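Teach It Like You'd Teach a Cousin

Oana Pîrvu
14/04/2018

I have spent most of the winter with my hands on a pair of leader arms, moving them so that another pair would move the same way, and I want to argue that this is the best job in robotics right now. People hear "showing a robot a task" and assume it's the dull part, the bit you hand to the newest person while the clever ones write code. I think they have it backwards!

Take closing a small case. You know how to do it, of course. You've done it all your life. But sit down at the Brumwood bench and try to do it through two grippers and a video feed, and you find out how much of it you never noticed. You pin the bottom half with one hand before you press with the other. You tilt it a little so the lid lands square. You wait — only a moment — to feel whether it caught. None of that was in the written steps I was given in January, and all of it has to be in the demonstration or the robot won't learn it.

There are two camps on how to do this. One says grab the arm itself and push it through the motion, which is how the old Olora course taught it, and I still love that for anything with a single arm and a simple path. You feel the weight, you feel the joint limits, you learn fast. The trouble is that your own body is in the way, and your arms are hiding the very thing the cameras need to see. The other camp says stay back and drive it remotely. I was slow at first (my first good run was number 151, and I won't say what the others looked like) but I've come around to it completely for two-handed work.

What won me over was the wrist camera. When you drive from that view you stop thinking about where your hands are and start thinking about where the fingers are, with the other arm standing across from you like a partner at a table.

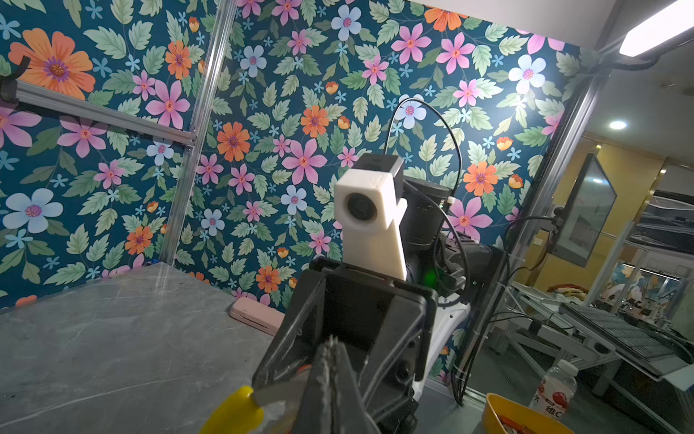
Vol. 3, p. 471

We have 1171 recordings from our bench now, and I can tell who made most of them within a few seconds. Sisodia comes in low and flat. I come in high and fuss. For a while we treated that as a fault and tried to train it out of each other, and I'm glad we gave up. A robot that has seen just one person's way of picking up a case knows one way. Give it a few people and it gets some slack.

So my plea is a small one. Let more people drive. Let the ones who cook and sew and fix bikes have a turn, and give them a whole afternoon so they get past the clumsy stage. Keep the runs where somebody fumbled and recovered, too. I'd take a good recovery over a perfect pass any day, and I'd love to see a whole set made of nothing else.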